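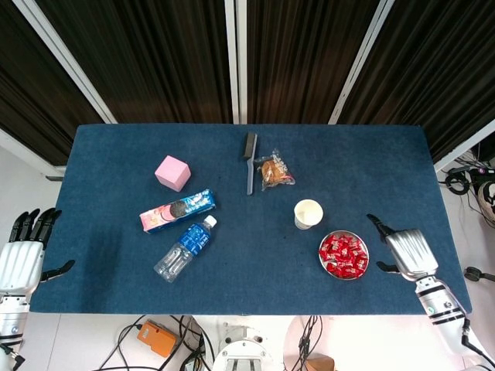

Figure 3. Tabletop used for the controller comparison, with both hands over the cloth.

4.2 Comparing the two controllers

We kept the arms and hands the same throughout and changed only the controller, first Badarach and then Drunolance, so that any difference we saw would come from the software. The objects are everyday things that we knew from earlier work to be troublesome in their own ways - the clear bottle in Figure 3 is hard for depth sensing, and the wrapped candies in the steel bowl tend to slide over one another as the fingers close. Each controller was given 400 grasp attempts. Drunolance dropped the object in 17 of them and Badarach in 166, a gap a good deal wider than Ismail Ghoneim, who tuned both, had led us to expect. Most of the Badarach drops came from the thumb closing too early, and we return to this in Section 5.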